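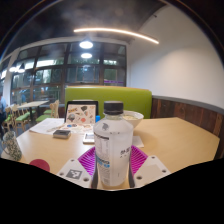 Cafe table set, water bottle with black cap, white bowl behind.

Sterkatar tabletop set, README

Short version: photos of small cafe and dining tables with stuff on them, plus notes on what the stuff is. Meant for people who study how tables get used, cluttered, cleared. 776 pictures in this release. Read the naming part before you open the notes file or you will be confused.

Who did what
Polyxeni Gavalas - table list, first pass of notes
Taras Zhuravel - second pass, fixed most of the bottle/cup mixups
Loukia Kalogeropoulos - word list, spelling
Michalis Balaskas - folders, checksums, answers mail (slowly)

What's in the folder
pictures/ - the pictures, sorted by table
notes.csv - one row per thing per picture
words.txt - allowed names for things
tables.txt - one line per table, shape, top color, kind of room
old/ - notes from before May, kept for the record, please don't mix with the new ones

The notes file has some 3,000 rows. Not every picture has the same number of rows, a busy table gets a lot and a cleared one may get 2.

Columns
table - short code
thing - from words.txt
color - plain color word, first the main one
side - left, right, middle, far, near. From where the picture was taken, not from the chair
hidden - no, part, most
sure - yes or maybe
remark - free text, often blank

Naming, please read
Bottle means it has a neck and a cap or had one. Clear plastic and frosted plastic both go under bottle, color "clear". Cap color goes in the remark.
Mug has a handle. No handle, it's a cup. If the handle is turned away and you can't tell, cup + maybe.
Bowl is anything wide and open at the top, takes in soup bowls and the flared takeout kind. We don't split them. Tried it, two people never agreed.
Coaster is flat and sits under a drink or could. It stays a coaster with nothing on it.
Paper covers menus, receipts, printed sheets, paper placemats. If it's clearly cloth use mat.
Stand covers anything that holds up a card or picture or opens like a case. Wide word on purpose. Polyxeni wanted four words here and lost.
Small thing is the bucket for whatever is left. Caps, markers, tubes, wrappers you can't place. Use the remark.

Don't guess at food. "Food, pale" is fine. "Oatmeal" is not fine unless the box is next to it.

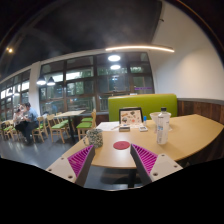
Side and hidden are the two columns people get wrong most. Go by where a thing's base meets the table, then look at what covers it. On the wood-toned table the reddish-pink coaster is flat and fully in view, so hidden = no, and it counts as its own row. The speckled mug is left of it, handle pointing left, partly out over the edge of the table - still side = left, and the overhang goes in remark. White bowl behind the bottle gets hidden = part even though you can see rim on both sides. The bottle label is too blurred to read so no brand, leave remark blank or write "label blurred". Same for stickers and doodles on stands, just write "pictures" and move on.

How the notes were made
One person fills the rows, a second checks without seeing the "sure" column. Where they differ they talk. If talking takes more than 90 seconds it becomes maybe. That rule was Taras's and it saved the project imo.

Patterned things - first color is the one with the most area, second after a slash. Speckled mugs are a pain. Green-gray/cream is OK, so is gray/cream, we don't fight over it.

Known problems
- glare spots on shiny tops were noted as paper in a few old rows. Fixed in the new file, not in old/
- mug and cup swapped in part of the Khamphan folder. Being fixed
- tables.txt has no row for the patio tables yet
- "gray" and "grey" both show up, search for both
- dark wallets and card boxes are sometimes small thing, sometimes box. Treat as the same for now
- far side of the table is thinly noted, things back there are small and blury

Not in here
No prices, no menus typed out, no names of guests. No before/after pairs either, so please don't use it to work out who cleared what.

Using it
Fine for class work and research, say where you got it. Want to use it in something you sell, write to Apostolos Alexiou first, he handles that side.

Changes
Third release - new word list, stand replaces frame, case and display
Second release - added hidden column
First release - don't use

Found a wrong row? Send the table code and row number to Michalis. Screenshots help but the row number is what he needs.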